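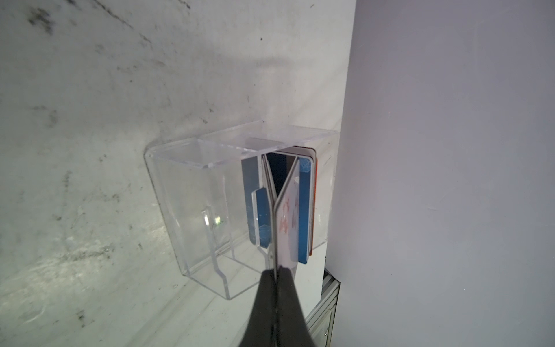
Game Night at Silley: Your Questions

I get the same handful of questions by email every week, so I finally sat down and typed up my answers. If yours is missing, ask me at the door!

When does it start?
Wednesday evenings. Doors open at 6:30 and we try to have everybody at a table by 7. If you're running late, come anyway, we'll squeeze you in between hands (or you can hang out by the snacks until a game wraps up).

Do I need to sign up first?
Nope. Just walk in. The only exception is the Drevano tournament in December, which fills up fast and does need a sign-up.

What does it cost?
2 dollars at the door, 3 if you want coffee, and refills are free. Kids under twelve get in free with a grown-up. Cash is easiest. I've been promising a card reader forever and I still haven't bought one.

I don't know any card games. Can I still come?
Yes, please do! I didn't know a thing when I started. I'd played Go Fish with my cousins and that was it. There's a beginners' table by the window where we play rummy, crazy eights and hearts with the hands face up until you get the hang of it. Move over to the other tables when you feel like it, or stay put. A couple of our regulars have been at the beginners' table for years and they're very happy there.

What do you mostly play?
Rummy, hearts, spades, cribbage, and a lot of euchre when the right four people show up. I'd love to get a pinochle table going again, so if you play, tell me.

Is there gambling?
No money on the tables, not even pennies. We keep score on paper and the winner gets bragging rights until next week.

Should I bring my own cards?
You can, but we have plenty. If you do bring a deck, write your initials on the box. I have a shoebox full of lost decks at home and I can't tell whose is whose.

Where do I park?
The lot behind Stimell Hardware is fine after closing time. Street parking on Vrabec Avenue is free in the evening too, but watch the sign near the corner, that stretch has a 30 minute limit and they do check. I learned that one the expensive way.

How many people come?
It depends on the weather! The room holds 60 and we've only hit that at the tournament. A regular night is a lot cozier.

Can I bring food?
Sure, as long as it isn't greasy. Pretzels, cookies, grapes, all good. Please, please no cheese puffs. Orange fingerprints don't come off a queen of spades, I've tried everything.

What if somebody at my table is a sore loser?
Come find me and I'll shuffle the seating. It happens now and then and we usually fix it with a table swap and a brownie.

Do you run in the summer?
We take July off and start back up in August, same night, same room.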